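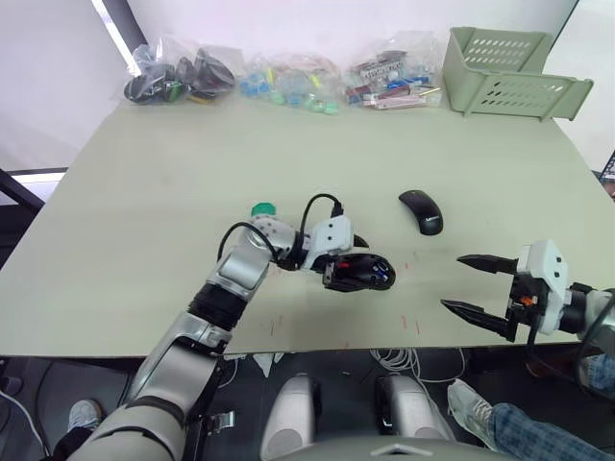 Attachment 1: two black mice, one with red and blue accents.

Ticket 3710
Product: Milura desktop client
Site: Grellow, order desk
Status: Closed
Opened: March 2018

Reported problem
Pointer jumps to the left side of the screen when scrolling through long order lists in Milura. Happens several times an hour. Other programs on the same PC are fine. User has tried two different mice with the same result.

First reply from support
Please confirm the client version (Help, then About) and whether the list is sorted when the jump happens. Please also send the log from the Milura folder under Documents.

Reply from site
Version is 41. List is sorted by delivery date. Log attached. The jump only happens on lists with more than 600 rows. Shorter lists scroll normally, sorted or not.

Tests carried out
Restarted PC and client. No change.
Swapped mouse and moved the receiver to a front USB port. No change.
Turned off "Enhance pointer precision" in Windows. No change.
Scrolled with the Page Down key only. The pointer still jumped, so the mouse was ruled out.
Opened the same list on a second PC running the previous version. No jump.
Turned off the preview pane on the first PC. Jump stopped.

Cause
When the preview pane is open, the client loads rows in blocks. At the end of each block it gives focus back to the pane and moves the pointer with it. The setting "Snap pointer to active pane" was switched on by the last update. It had been off on this site since November.

Fix
1. Close all open lists.
2. Go to Options, Display, Panes.
3. Clear the box marked "Snap pointer to active pane".
4. Set "Rows per block" to 1000.
5. Restart the client.

Site confirmed that the order lists now scroll normally with the preview pane open. The Trakeck plug-in was left enabled throughout and is not involved.

Follow-up
Passed to development so that updates keep the existing pane settings. The Cuesta site has the same version and has been sent the steps above. Reopen this ticket if the setting comes back on after the next update.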